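Questions we get most often about marble worktops and tables supplied by Firngate. If yours isn't covered, ring the workshop and ask for Nahuel Pereyra.

## Care and cleaning

**What should I clean marble with?**
Warm water, a soft cloth and a drop of washing-up liquid. Dry it afterwards. Don't use vinegar, lemon or limescale remover, as acid dulls the polish.

**Can I put plates and food straight on it?**
Plates are fine. Put cut fruit, tomatoes and anything pickled on a board.

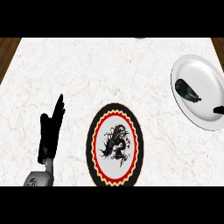 **How often does it need sealing?**
Every year for a kitchen, less for a side table. Drip some water on the surface and leave it for 17 minutes. If the stone has gone darker underneath, it's time to reseal.

**I've got an oil stain. Can it be removed?**
Usually. Cover it with a paste of baking soda and water, tape cling film over the top and leave it overnight. Old stains may need up to 4 goes.

## Ordering

**Will my table match the sample?**
Not exactly. Veining differs from slab to slab, and you're welcome to come and choose your own.

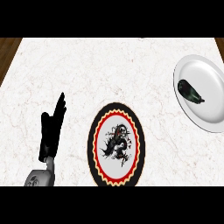
*White marble table top with pale brown and beige veining*

**What is the longest top you can deliver in one piece?**
1375 mm on the standard van. Longer tops are quoted separately.

**Do you repair chips?**
Yes, if you bought the stone from us. Small chips are filled at your home.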